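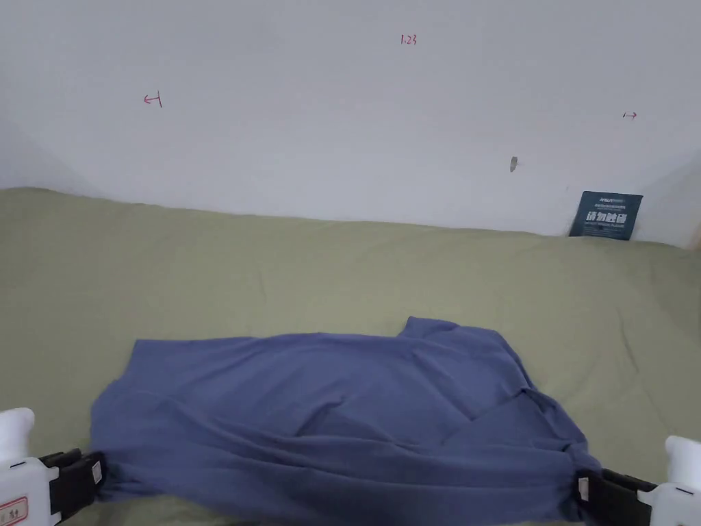 The shirt held at two corners between the grippers.

We moved the folding station to the bed this year, and several readers asked how we look after it. The grippers work in a pair, so at Clenano we always service them as a pair. First we check the screws and bolts at the jaws, then we wipe the inner faces with a dry cloth. Fluff from cotton likes to stay there, and after 30 shirts the grip is already weaker.
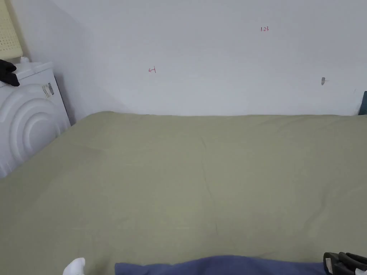 The bed cover must be pulled flat before each run. A small wrinkle does no harm, but a big one can be taken together with the shirt. The red marks on the wall stay where they are, please do not clean them. 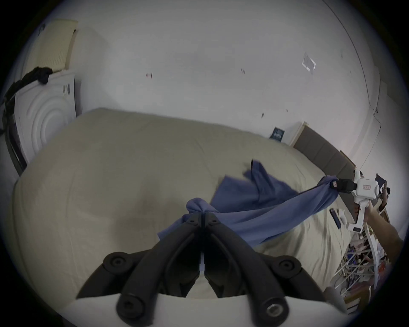

Blue cloth stretched between both grippers, over the duvet.

In March we changed the jaw pads on one side only. This was a mistake, and we lost 31 recordings before we understood the reason.

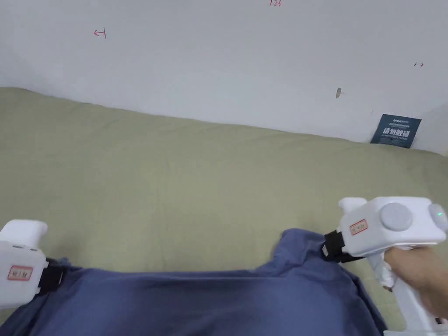

BROKWOOD, October 8, 2019

The new pads from Feyisa are now on both grippers. The test list has 1209 short runs, and roughly 70 are finished. The next report will come when the list is done.

Recent items
Dramis: new shelf for spare parts
How we store the charging cables
Clenano open day, short report

This site uses cookies. By reading further you accept them. Subscribe to our newsletter.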